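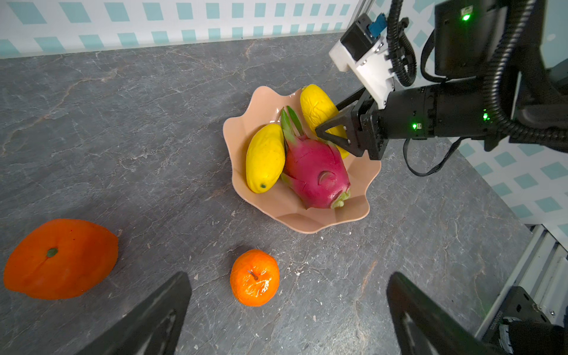

Prop and Table Stylist, Part-Time
Grornum Display Kitchens

We're looking for someone who gets a little too happy about a well-filled fruit bowl. If you've ever rearranged a friend's kitchen counter while they were out of the room, please keep reading!

Grornum sets up display kitchens for showrooms and model apartments, and everything that goes on the counters comes out of our prop room: bowls, boards, dish towels, jars, and a whole lot of artificial fruit. The catalog stands at 3,759 items right now and 582 of them are fruits and vegetables. You'll get to know them all. Mangoes, dragon fruit, mandarins, lemons, three kinds of pear (we argue about the third one).

What you'd be doing

Dressing counters and tables for each new kitchen, working from a short brief and a color card. Picking bowls that suit the stone. We have a lot of dark countertops this season, and pale bowls with bright yellow and pink fruit look wonderful on them.
Taking everything down again at the end of a display, wiping it, checking it against the list and putting it back in its bin.
Touching up scuffs on peel and leaves, and telling us when a piece is past saving.
Keeping the Gevimlow shelves in order. Gevimlow is our label system, and you'll pick it up in a morning.
Helping plan the November displays, our biggest set of the year, with the Mockus and Brirnidico collections side by side.

Who we'd love to hear from

You have a good eye and patient hands. You notice when a bowl sits an inch too far to the left. You can lift a full prop bin, and you don't mind spending an afternoon sorting oranges by size. Experience in floristry, window dressing, theater props or food styling is great, but we've hired people from bakeries and libraries too and they were terrific.

A driver's license is helpful. You don't need your own tools.

The practical part

Two days a week, with extra hours in the fall if you want them. You'd join a team of 2 in the prop room, and you'd answer to Liis Rozīte, who runs it. Paid training in your first month, a key to the building, and free pick of anything we retire from the catalog (one of us has a very full kitchen at home).

To apply, send a short note about yourself and one photo of a table, shelf or counter you arranged. A phone picture is fine. Tell us what you'd change about it now. No cover letter, please.

Address it to Liis Rozīte, Prop Room, Grornum, and put "Stylist" and the job number, 46, in the subject line.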